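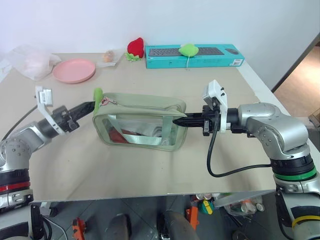
4.2 What the demonstrations contain

Our part of the Salance collection holds almost 3,000 two-arm episodes, recorded by teleoperation between March and June. Numbers of this kind are usually given as evidence of coverage. We doubt that they are, and this section sets out why, using the zippered pouch task as the main case.

The task instruction is short: pick up the pouch, hold it with both grippers, open the zipper. An episode was marked as a success by the operator who recorded it, with a foot pedal, at the moment they judged the task to be done. No second person looked at the label at the time. When Lammers and Lambert later reviewed 60 pouch episodes that carried the success mark, they agreed with the operator in all but 22. Most of the disputed episodes showed a zipper that had moved a short way and then stopped. Whether that counts as "open" was never written down, and the operators had settled the question for themselves in different ways.

A harder problem is the stretch of time before the zipper moves at all. Figure 3 is taken from this stretch. The pouch is up off the board, the left fingers have clamped one end, and the right gripper is pushing against the other. A single view like this fits at least two intentions. The operator may be squaring up the pouch for a firmer grip, or may be trying to get the soft body to stiffen before going for the slider, which sits at the upper left, close to the hand that is already busy. The recorded actions don't tell these apart, and a policy trained to copy them has no reason to either. We asked Heitmann, who recorded a large share of the pouch episodes, to watch a set of his own and say what he had been doing at such moments. For many of them he could not say.

It is common to answer that enough data will average this out. We have not seen that happen. Averaging two different plans for a soft object gives a motion that belongs to neither, and in our trials the policy trained on the full pouch set often held the pouch between the grippers and made small pushes until the time limit. The policy trained only on the 29 episodes that both reviewers rated as clean did this less often. We would not make much of that comparison. The clean set was chosen after the fact, by people who knew what the failures looked like, and it comes mostly from one operator.

Variety in the setting deserves the same caution. The protocol asks for other objects on the board, and in Figure 3 these include a pink plate, a plush strawberry and a keyboard box with a green plush toy on top. They are lined up along the back, by the wall, well clear of the pouch. Objects placed like this change what the cameras see, but they rarely get in the way of the arms, so we do not describe such episodes as recorded "in clutter," although the Ondamness guidelines would let us. The contents of the pouch seem to us a better source of difficulty. A filled pouch bends and bulges differently from a flat one, and our logs list the contents only as "mixed."

We also checked whether the wrist views add what the head view lacks. They help with the position of the slider when a gripper is near it. They help much less while the pouch is being held up and adjusted, when the fabric can fill most of a wrist image and there is little to judge depth by.

For these reasons the results in Section 5 are reported on the reviewed episodes only, and the operator labels are kept as a separate field. Readers who wish to train on everything can do so, but they should treat the success mark as one person's opinion.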